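Prostasar Play Kitchen Sets – Interim Progress Report to the Caruso Fund
Reltby Resource Library, Verkilbridge
2018-08-27

1. Status

Work is on schedule against the revised plan agreed in January. The grant covers the purchase, sorting and loan of pretend kitchen sets to preschools and day care centers in the Verkilbridge area. At the close of the reporting period, 44 sets are complete and catalogued, and 10 more are held back pending replacement parts. The catalog now lists 805 single items under the Prostasar heading, including spares.

The second loan round has not started. It depends on the storage work described in section 4.

2. Contents of a set

The original proposal specified a fixed contents list. In practice, suppliers change shapes and colors between deliveries, and a fixed list produced too many sets marked incomplete. The list was replaced with a list by type. Each set must now contain:

Flat ware: at least one plate, any color
Deep ware: at least one bowl and one strainer or deep dish
Condiment: one bottle
Fruit: at least three pieces, one of which should be recognizable to a two-year-old without help

Cooking pots are counted separately because they are the heaviest items and are often returned in the wrong box. Color is recorded in the catalog but is no longer a condition for release. Pale green and light blue tableware is now the most common, as the last delivery came mostly in those colors.

3. Layout check

Before a set is boxed, its contents are laid out on a white table and compared with the type list. A white surface was chosen after trials on a patterned cloth, where small fruit was missed more than once. Items are spread out and not stacked. The bottle is laid on the plate, which keeps it from rolling and gives the checker a fixed starting point.

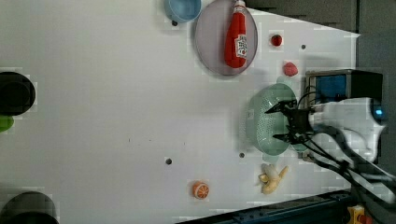
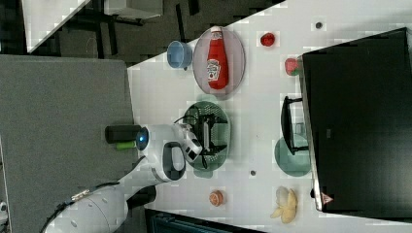
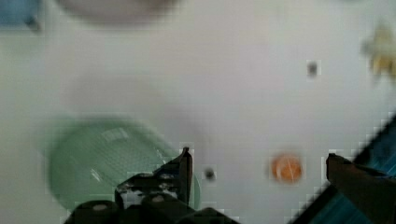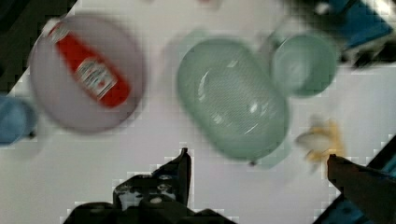 The check takes six minutes per set when the type list is used, and longer when the old list is consulted for comparison. The old list will be withdrawn at the end of the period so that there is only one version in use.

Two recurring problems were logged during checks.

First, color names. The same dish has been entered as gray, pink and lavender by different people, depending on the light in the room. The catalog search then returns three items where the shelf holds one. A printed color card has been added to the checking sheet, and existing entries are being merged. This work is slow and is about half done.

Second, small fruit. Strawberries and similar small pieces account for most of the losses between loan and return. Borrowers have been asked to keep small fruit in the zip bag supplied. Compliance is uneven. A larger bag in a brighter color has been ordered – the present one is clear and tends to be thrown away with packing waste.

4. Storage

The shelving in the Reltby store was designed for flat boxes. Deep dishes and pots do not fit with the lid closed, and in the first round some boxes went out with lids taped down. Deeper boxes have been sourced and a sample was tested with a full set, including pot, strainer and spare plate. The lid closes without pressure. The shelf spacing must be raised to take them, and the landlord has approved the change in writing.

Until the shelves are adjusted, complete sets are stored on the floor of the back room on pallets. This is acceptable for the short term but blocks access to the sink, so washing of returned items has been moved to the mornings, when the pallets can be shifted.

5. Cleaning

All hard items are washed by hand in warm water and mild soap, then air dried on racks. Perforated items need a brush. Bottles are inspected at the cap, where residue collects, and are set aside if the cap does not seat firmly. Paper labels are starting to lift on older bottles. They are being left in place for now, as children appear to use the label to tell the bottle from other red items, but any label that has come away at a corner is trimmed or removed before loan.

6. Budget

Spending on tableware is under budget. Spending on boxes will be over, due to the change in depth. We request approval to move the unspent tableware amount to the storage line. No increase in the total grant is requested.

7. Next period

Adjust shelving and transfer all complete sets to the new boxes.
Finish merging color entries in the catalog.
Obtain parts for the sets held back, mainly strainers and bottle caps.
Open the second loan round to the centers on the waiting list.

A revised contents sheet and the checking form are available from the library office on request.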